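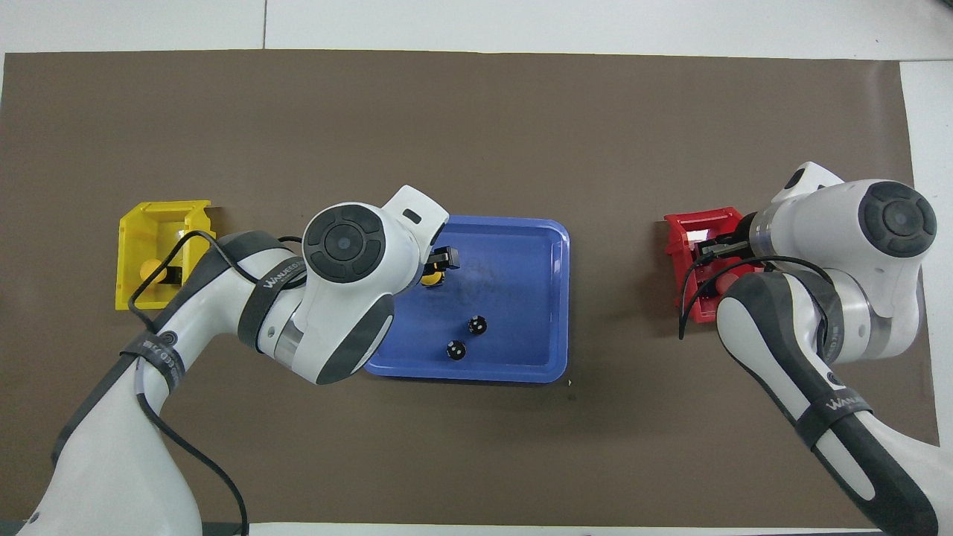 Figure 3. Blue tray on brown mat.

Section 11: Preparing a 3D Screening File in Giltlow

Applies to Giltlow Projection Server, release 302. Read the whole section before loading a documentary feature in stereo.

1. Copy the left-eye and right-eye reels to the Rikum folder. Keep the reel names as supplied by the distributor.
2. Open Playlist and select New Stereo Show.
3. Add both reels. The server pairs them by name and shows a green bar when the lengths match.
4. Set the subtitle depth. Start at 10 and lower the value if the text floats in front of the speaker's face.
5. Run the sync check on the first reel, then on the last.
6. Save the show and lock it.

Note: Films made up of several shorts need one playlist entry per short – do not join them into a single reel. Credits between shorts count as part of the short before them.

Caution: Do not change the lamp setting while a stereo show is playing. The left and right images may drift apart and the show must be restarted.

If the green bar does not appear, compare the frame rates of the two reels. Mixed rates cannot be paired.

Section revised 2024-01-13, U. Kotian.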